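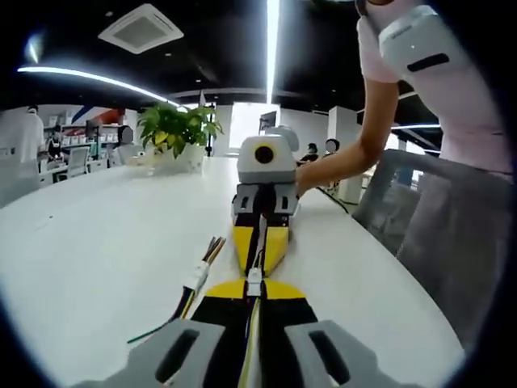 What is the best table shape for a shared workroom where people handle wiring and small assemblies?

A long, continuous top with a gentle curve suits most rooms of this kind, because people can stand or sit along either side and pass parts along without crossing a join.

Tinalgate extends Urdale table range to shared workrooms

Tinalgate has added a long curved table to its Urdale range of workroom furniture. The new model, the Urdale 6, has a white top and is intended for rooms where wiring, fitting and checking are done by hand by people who are partly seated and partly on their feet. Orders open in March.

The top is supplied in one finish only. White was chosen after trials at the Cabrera site, where staff sorted leads by colour on white, grey and beech-effect surfaces. Brown and dark strands were picked out faster on white than on either of the others, and yellow strands showed no loss of speed. The surface is matt, to limit glare from ceiling lights, and can be wiped down with ordinary detergent.

"Bundled leads take up more bench length than people plan for," said Imke Hollmann, product manager for the Urdale range. "A metre of loose wire laid at an angle will use the space of a whole seat. We drew the curve so that there is still somewhere to put your elbows."

The trials covered 528 working sessions. Tables were used with mesh-backed office chairs, which were kept at the table edge and pushed aside for standing work. The underside has no drawers or cross rail at the seating positions, so a chair can be pushed in from any point along the long sides. Cable openings are not cut into the top as standard. They can be drilled at the factory on request, at positions marked on the order drawing.

Existing customers can join the new table to straight Urdale units using the current link plate. Older plates have a different hole spacing and should be replaced. Petton, which fits the range on Tinalgate's behalf, will carry out surveys of rooms with uneven floors before delivery.

"Levelling is the part that gets skipped," said Pacita Dizon, installation lead at Petton. "On a long top a small slope is enough to send a connector rolling, so we set the feet last, with the table in its final position."

The first production run is 544 tables, of which over 300 are already reserved. Tables are delivered in sections and assembled on site. Drawings, a finish sample and the floor survey form are available from the Tinalgate press office.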